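# Notes for my talk: the drink with too many words

**Start (2 minutes)**

Good morning. My name is Attila Gulyás and I have worked behind the bar at Bakos for longer than I planned. Say thank you to Felicidad Rivera for the invitation. Wait for people to sit.

Ask the room: who has ever ordered a coffee with more than four changes? Let them laugh. Do not point at anybody.

**The ticket**

In March we got an order which filled 43 lines on the sticker printer. It was one iced latte. The customer was very polite, and she had it all written on her phone. Read the first lines slowly:

- half oat milk, half whole milk
- two syrups, one on the ice and one on the foam
- cinnamon under the lid, "but not on the coffee"

Stop there – the rest is boring when you read it aloud.

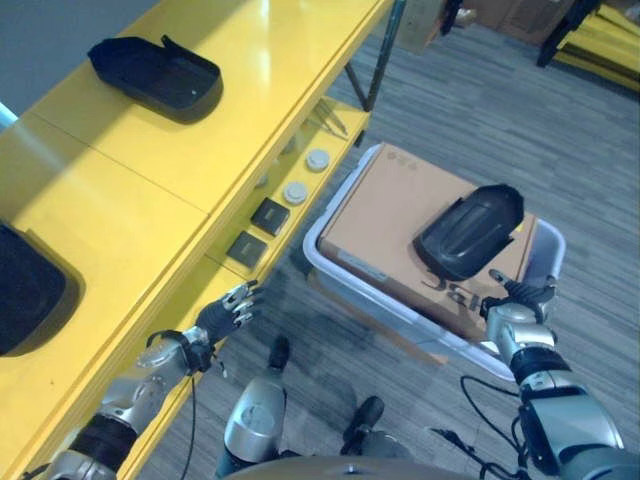
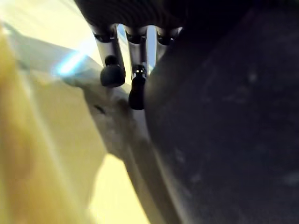 **What it costs us**

At our Pitham shop I wrote down every changed drink for one month. There were 522. Most had only one change, usually the milk, and these are no trouble at all. The difficult ones were 25, and almost all of them came between eight and nine in the morning, when the queue is already at the door.

Say clearly: I am not against these customers. My own mother asks for her cappuccino without foam.

**What we changed**

We put the syrups in the same order as the buttons on the till. The person at the till now repeats the order aloud before payment, and the barista listens. For a very long order we write on the cup by hand, with short codes. Show the codes on the board: O for oat, X for no ice, a small circle for extra shot.

The Skallow shop tried a limit of four changes. They removed it after complaints. Mention this only if there is time.

**Questions**

Somebody will ask about the Denimano, our secret-menu drink with blueberry syrup. The answer is yes, you can still order it – but please say what is in it, the new staff do not know the name.

Leave the cups on the side table for the tasting. Milk is in the fridge, second shelf.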